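4.2 House rules for the kitchen bench

I'll say up front that we didn't set out to write rules. We set out to collect 843 pick-and-place episodes, and the rules grew out of the arguments we had along the way. The Notstead bench had been running since March before any of this got written down, and by then each operator had their own private version of what "safe" and "done" meant. Stelios Tsolakis kept his on a sticky note. Mine was in my head, which was worse.

So this section is the written version. It covers the cooktop tasks only (drawers and shelves are in 4.3), and it assumes the reader already has the usual arm-level protections in place: joint limits, a force cutoff, and a stop button within reach of the operator's free hand. We didn't invent anything there and I won't pretend we did. What I care about here is the boring layer above that, the stuff you agree on as people before anyone presses start.

The first rule is about who holds the stop. One person runs the episode and one person watches, and the watcher has the button. We tried letting the operator do both for a Saturday and went right back. When you're steering a gripper into a pot your eyes are on the fingertips, and you're the last person to notice a cable getting close to something or an elbow drifting toward the tile.

The second rule is that the burner state is part of the episode record. It gets a field of its own - on, off, or unknown - and the watcher fills it in before the arm moves. "Unknown" is a perfectly fine answer for the form, but an episode marked unknown can't go into the training split until somebody has gone back through the footage. We treat a glow under the pot as "on" no matter what the log claims. I was pretty stubborn on this one, because the Mirnari logging tool only knows what it was told, and early on it was told very little.

Third, mixed contents are allowed and have to be named. Food and non-food in one pot is a useful test for a grasp policy, and we kept those episodes. They carry a "mixed" tag and a written list of the items, in plain words, so that anyone filtering for realistic cooking behavior can drop them in one line. Figure 3 shows an episode of this type, with the gripper down in the pot over an orange and a green sponge.

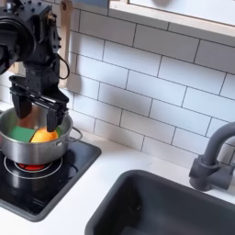 Figure 3. Cooktop task, mixed contents.

Should the arm be allowed to go on with an episode if the watcher steps away?

We say the arm parks and waits until the watcher is back, and the episode restarts from the beginning.

The restart part got some grumbling. A half-finished episode feels like wasted work, and with a cap of 60 episodes per session you do notice every one you throw out. But stitched episodes gave us trouble in review. You'd see the gripper hovering in one spot and then the contents would be sitting somewhere else, and no reviewer could say whether the arm had moved them or a person had. We ended up deleting most of those anyway, so restarting costs less than it sounds.

A related point is hands. No hands in the workspace while the arm has power, and that includes the quick little nudge to straighten a pot handle. I've done the nudge. Everyone on the Michailidis side of the project has done the nudge too, and I'd guess most readers of this paper have. Our fix was to make a reset its own step with its own line on the form, so it doesn't feel like an interruption anymore.

We also settled on a shared meaning for contact. A fingertip touching an object isn't a grasp, and annotators were splitting on this about 8 percent of the time in the first pass. The wording we use now: a grasp begins when both fingers are in contact with the same object and the commanded width is decreasing. One finger pressing on something gets labeled "touch" and nothing more. It's a bit fussy, but disagreement fell to 2 percent on the second pass with the same annotators, and the meetings got a lot shorter.

What we haven't solved is cleaning. The Mendico checklist we borrowed has a wipe-down between sessions, which was written for a bench with plastic props. For tasks with real food we wipe the fingers between episodes as well, and any food that has shared a pot with a sponge goes in the trash. I don't have a good study behind either habit and would be glad to see one. The full form, including the fields described above, is in Appendix B.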